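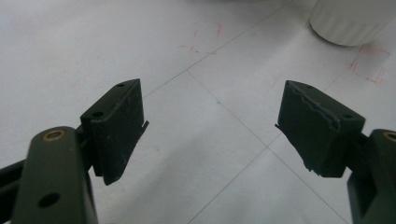

Tiled Floor Inspection Checklist, with Comments
Site: Kollisholm building, ground level
Area: main room, entry strip and corridor to the rear door
Period: June
Inspected by: Rafsan Ekanayake
Ratings: OK / Watch / Repair / Not checked

Floor type: large-format tile, pale gray-white with a faint mottle. The mottle hides light soil well and hides hairline cracks nearly as well. Use a low-angle flashlight for all surface items.

SURFACE

Tile faces free of cracks
Rating: Watch
Comment: One hairline crack in the corridor, running from the door frame toward the center of the tile. Marked in pencil at both ends at the last inspection. The crack has not passed the marks. A fingernail does not catch on it. Leave the pencil marks in place and tell the cleaning contractor not to scrub them off.

Tile edges and corners free of chips
Rating: Repair
Comment: Corner chip at the rear door threshold, 8 mm at its widest. The edge is sharp enough to tear a mop head. Fill with the color-matched repair compound already in the supply closet (Thibodeaux, light gray). Mix a small amount and check it against a spare tile first. The previous patch, next to the entry, dried too dark.

Surface free of residue
Rating: Watch
Comment: Dull film in the main room, heaviest along the window side. Consistent with too much cleaner and too little rinse water. A damp white cloth rubbed on the film came up gray and slightly slick. See Cleaning.

Scuffs and marks
Rating: OK
Comment: Black heel marks in the corridor came off with a dry white pad. No solvent used.

SLIP

Slip resistance, dry
Rating: OK
Comment: Walked in work shoes and in smooth-soled shoes. No loss of footing at normal pace or on turns.

Slip resistance, wet
Rating: Watch
Comment: Tested with clean water on a small area in the main room, then on a second area where the film had been rinsed off. The rinsed area was noticeably better. This is a foot test only and gives no measured value. If a figure is needed for the file, a pendulum test has to be ordered separately.

Entry mat in place and flat
Rating: Repair
Comment: Mat lies flat in the middle but the outer corner curls. Edge height at the curl is 5 mm with no weight on it. Replace the mat. Do not tape the corner; the tape used last winter left adhesive on the tile that took longer to remove than the mat took to order.

Wet floor sign available
Rating: OK
Comment: Sign is stored behind the supply closet door. Legs open and lock.

JOINTS AND LEVEL

Grout complete
Rating: Watch
Comment: Grout is sound in the main room. In the corridor it is low along one joint, with a short length missing near the wall. Missing length is 38 mm. Not a trip hazard at present, but water will sit in it. Rake out and regrout together with the chip repair so the corridor is closed only once.

Lippage between adjacent tiles
Rating: OK
Comment: Checked with a straightedge and a coin at joints in the walking path. No edge high enough to stop the coin.

Hollow or loose tiles
Rating: Watch
Comment: Tapped with the handle of a screwdriver. One tile in the entry strip sounds hollow over almost half its area. No movement underfoot and the grout around it is intact. Do not place heavy storage racks on this tile. Tap again at the next inspection and record whether the hollow area has spread.

Movement joint at wall
Rating: Not checked
Comment: Shelving stands against the wall and was loaded. Needs to be emptied before the joint can be seen. Request this in advance next time.

CLEANING

Dosing
Rating: Repair
Comment: Cleaner is being poured by eye. The Trinditz neutral cleaner goes in at 30 ml per bucket. A measuring cup has been placed on the shelf beside it. More product does not clean better on this tile and is the likely source of the film.

Rinse
Rating: Repair
Comment: No rinse pass in the current routine. Add one with plain water, changed when it looks cloudy. Strip the existing film once before starting the new routine.

Equipment
Rating: OK
Comment: Mop heads washed and dry. Bucket wheels roll freely. The old string mop should be thrown out; it sheds into the grout lines.

ACTIONS

Corridor: fill threshold chip, regrout low joint. Requested from Mirnau maintenance, to be done outside opening hours. Keep off the new grout for the time printed on the bag.

Entry: new mat, same width, rubber backing that does not stain. Check the backing against a spare tile before leaving it down.

Main room: strip film, rinse, repeat the wet foot test in the same two areas.

Wall joint: clear shelving and inspect.

Spare tiles: the open box in the supply closet is the only stock of this mottle. Label it so it is not used as a shelf prop.

Inspector's note: the crack and the hollow tile are in different parts of the floor and should be logged as separate items. They were combined on the previous sheet.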